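Wall contact: the planner gets a vote

Most of June went on the contact controller, or more exactly on the argument between the contact controller and the planner. The planner believes a wall is a flat plane it was promised at startup. The wall, being orange-peel plaster, has other views.

Asmaa's fix is to stop asking for a position once the pad touches. The arm approaches on the planned path, then hands over to a force loop running at 100 Hz, and the planner is told about it afterwards — politely, in a log message. Moataz has cut the handover delay from 249 ms to 35, mostly by deleting a sleep call that bore his own initials. 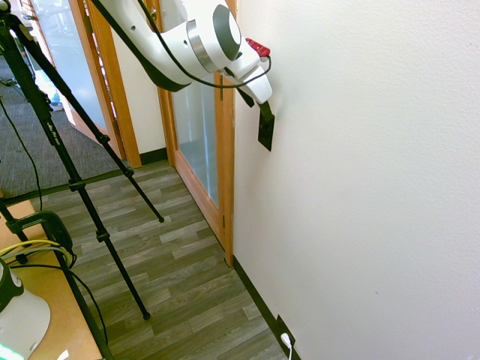

Still on the list

Perception keeps offering us the frosted glass door as open space. Nawal is masking it by hand until the depth filter learns some manners. Joaquín wants the replay tool to stop loading all 50 runs when you ask for one. The branch is called meltenside, for reasons lost to the chat history, and it merges Monday if the tests are in a good mood. Please don't rebase it before then. You know who you are, Ayman.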